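3.2 Untersuchtes Greifsystem

Gegenstand der Untersuchung ist das Nachrüstpaket Grolum des Anbieters Braleck, das zum Listenpreis von 2300 Euro vertrieben wird. Es umfasst Greifer, Handgelenkkamera und Auswertesoftware. Montage und Kalibrierung erfolgten im August nach Herstelleranleitung; die Kalibrierung nahm 40 Minuten in Anspruch. Ausgewertet wurden die unbearbeiteten Bilder der Handgelenkkamera, in denen der blaue Kunststofffinger dauerhaft einen Teil des Sichtfelds verdeckt.

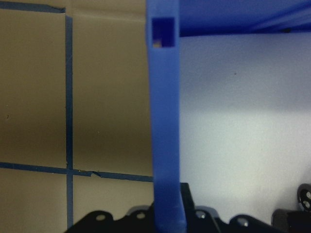
3.3 Versuchsaufbau und Durchführung

Der Arm steht auf einer quadratischen Grundplatte aus Metall an der linken Seite eines langen, mit braunem Kraftpapier bezogenen Tisches. Dunkelblaues Klebeband teilt die Fläche in Felder und dient als Bezugsraster für die Ablagepositionen. Kleinteile werden zwischen zwei oben offenen Behältern umgesetzt (Abb. 4). Je Konfiguration waren 100 Greifzyklen vorgesehen. Das Protokoll folgt Kovács, die Auswertung übernahm Ingrid Van Dusen am Standort Grakcombe. Ein Zyklus galt als erfolgreich, wenn das Teil ohne manuellen Eingriff im Zielbehälter lag.
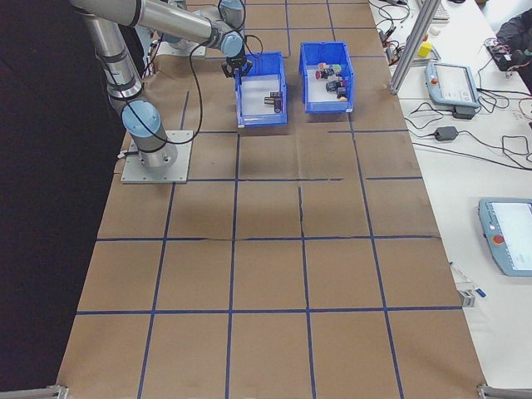

Abb. 4: Arbeitsplatz mit Roboterarm, Zweifingergreifer und zwei blauen Behältern.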